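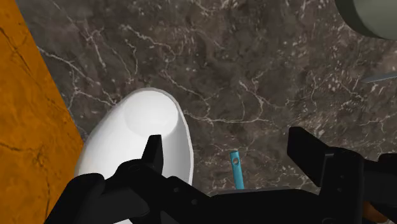
Posted by the automation desk editor, Furken
Dec 11, 2023

Search this site Go

Painemal has put out its first batch of kitchen tasks for robots taught by remote control – all of it simulated. 3,282 runs, an operator steering the arm each time. Objects are simple stuff, a white bowl on a marble counter, a small teal-blue piece with a hole near the top. Operators got 30 practice tries before anything was saved. Triltuten, which makes the hand controler, says 2,000 of the runs will go to Dremia for training. The rest are held back for tests. A second batch, filmed on a real counter, was due in October and is stil not out.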